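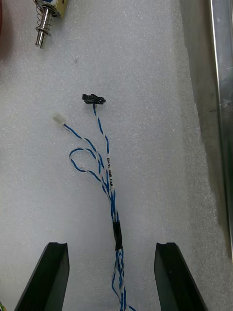

July, dubbing notes for Nomau, second pass on the dialogue. Started at 8:30 with the booth warm from yesterday and the list still open on the desk. The lead had the small booth in the morning, the mother and the uncle had the big one after lunch, and the evening was editing. Before any of that I had to sort out the cue light in the small booth, which has been dropping out when an actor leans on the stand. The new run to it should be made up the same way as the blue and white harness: pairs twisted tight, black tape around the bundle a little short of where it splits into two branches. One branch for the light, one for the talkback button. The old run was flat cable stapled to the skirting and it picked up a tick every time the light came on. I haven't pulled it out yet. For the morning I unplugged the light and gave cues by hand through the window.

Where we are. The list stands at 421 lines for replacement. That is more than the director wanted and fewer than I asked for. Most of them are from the market and from the bus, where the generator is under everything. The courtyard scenes I had marked as hopeless turned out usable in the close shots, so those came off the list, and I moved a few kitchen lines on because of the fridge. Someone was supposed to switch it off on the shoot and it was on for the whole of the argument.

Morning, small booth

Began with the easy lines so the lead could get his ear in. He is good at this. He watches once, listens once, and then does not look at the screen except for the first word. I have stopped telling people to watch the mouth because he is better when he doesn't. Three takes on most lines, two on some. The trouble came at the bus scene. On location he was shouting over the engine and in the booth he had nothing to shout over, so he gave it at room level and it sounded like a man reading. I fed the engine into his headphones at a stupid level and he came up to it right away. Next time do this from the first take. Keep the engine off the recorded track obviously, and check for bleed from the cans. There was some on take two of the ticket line. Closed headphones only for the bus from now on, the open pair goes back in the drawer.

Microphone was the boom mic from the shoot, same model, placed above and forward as it would have been on set. Tried the big studio microphone for comparison and it is prettier and does not match anything. The Flustitov preamp is fine now that it has been left on overnight. When it was switched on cold it hissed for the first half hour, so leave it on for the length of the job. I put a note on the front.

Low cut at 100 on the way in for all the street material. I went back and forth on whether to print it or leave it for the mix. Printed it. The location sound has nothing down there worth matching and the booth floor passes every truck on the road. For the night bedroom lines I left the cut off because he is nearly whispering and the voice went thin with it in. Marked those in the take column with a small o for open.

Small booth has a bump at 400. I have known this since we moved in and I keep forgetting it until I hear a line against the picture. It is the window, or the space between the window and the desk. A blanket over the lower half of the glass got rid of most of it, but then we can't see each other's hands, and without the cue light I need the hands. So: fix the light, then hang the blanket. Until then take a little out at 400 in the edit and don't do it twice. I did do it twice on the phone call and had to go back.

Afternoon, big booth

The mother and the uncle together. Usually I record people separately, but they play off each other in the wedding argument and they asked to do it in the same room. I said yes for that scene only. It was worth it for the overlaps. She comes in on top of him before he has finished the sentence, and she does it by ear, and we would never have cut that together from two separate sessions. The cost is that each is on the other's microphone. I turned the stands so they faced each other across the room with the backs of the mics toward the other person, and it is good enough if nobody asks for one line to be moved by more than a few frames. Put a warning in the cue sheet for the mixer.

She changed a word. In the cut she says "your brother" and she now says "my son", same mouth shape near enough, and the director liked it on the phone. The subtitles need to change with it. I have written to the subtitle house at Vekico and asked them to hold that reel. They had already started timing it. Ask again tomorrow whether they got the note, because their system sends a reply that says received even when the attachment did not go through.

The uncle has a dental bridge that clicks. It wasn't there on the shoot, it is new. It clicks on t and k when he is close to the mic, and it is gone if he backs up a hand's width. Everything of his before the tea break was too close. I can clean most of the clicks by hand and I would like to re-record the rest, but he has a stage job and can't come back until after the run. List of the bad ones is at the back of the folder. If it comes to a choice I would keep the location sound for his last speech, generator and all. He was crying for real and he won't do that again in a carpeted room.

Crowd

Still to do. The wedding guests and the market need a group, and the director wants it in the right dialect and not just general noise. I agree with that. The film went out of its way to have the traders speak like traders from there, and if the background is people saying rhubarb then anyone from the area will hear it. I have 30 short phrases written out for them, prices, greetings, complaints about the heat, an argument over a goat. Nobody is to say any name from the story. Last time a crowd voice said the heroine's name twice and it took an afternoon to find it.

We will do the crowd at Nuttall if the hall is free. It has the right size of echo for the wedding and we can go out on the steps for the market, provided the school next door isn't on its break. Need to ask for the afternoon. Take the portable recorder, both long stands, sandbags, spare batteries and the good rug for footsteps. The hall has a wood floor and it creaks near the stage end. Stand people toward the doors.

Edit, evening

Fitted the first two reels. I am cutting to the consonants and leaving the vowels a bit loose, which reads better than nailing both. The automatic alignment tool made a decent job of the calm scenes and a mess of the argument, where it stretched her laugh into something that sounded ill. Did that one by hand. Room tone from the kitchen is too short to loop without hearing the fridge cycle, so I made a longer bed from the gaps between lines and took out the one with the spoon.

Played reel one to the director over the small speakers. Two notes. The grandmother's blessing is too clean, and he wants some of the yard back around it. And he would like the lead's very first line to stay as it was on location, though I have a better reading from this morning. Kept his. Put mine on a muted track underneath in case he changes his mind when he hears it in the theater.

To do

Replace the run to the cue light, then test it with someone leaning on the stand.
Blanket on the small booth window.
Chase Vekico about the reel with "my son".
Book the hall at Nuttall, ask about the school break.
Type up the crowd phrases, large print, one page per group.
Uncle: clean clicks, decide on last speech with director.
Back up today's takes to the second drive. The first copy is done, the second was at the halfway mark when I left at 9:40.
Bring a different chair for the small booth. The gray one squeaks and it is on four takes of the bedroom scene.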